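OK I have fallen all the way down the hole of old sewing magazines and I need to talk about it. Thread!

1/ Trinh Hứa lent me a stack of Minami back issues on Saturday (a home sewing quarterly, long gone, gorgeous paper) and I've read 20 of them already. Send tea.

2/ The pattern sheets! One fold-out sheet, both sides, every size of every garment printed on top of each other in four line styles. You trace yours with a wheel and hope. I traced a sleeve and half a pair of pajamas.

3/ The letters page is the best part. A reader wrote in furious that the placket on pattern 105 was drafted backwards. Next issue, 2 more readers wrote in to say she was holding it upside down. She replied!! It went on for a year.

4/ Kha Ngô told me her aunt learned bias binding from the winter issue and still does it the slow way: cut, press, fold, press again, baste. I tried it. My corners have never been so flat, I am a convert.

5/ Also learned that a border strip goes on so much better if you stitch the inside edge first and press before you even think about the outside one.

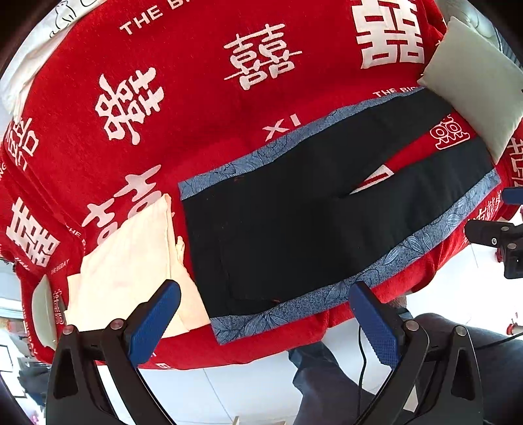

p. 163

6/ Black with a blue leafy border, I will never be tired of it. Back to the magazines: they ran a whole column on pressing cloths. A whole column! I read it twice.

7/ If anyone has the December issue with the quilted jacket, please message me. I can trade duplicates or just trace it at your kitchen table and bring cake.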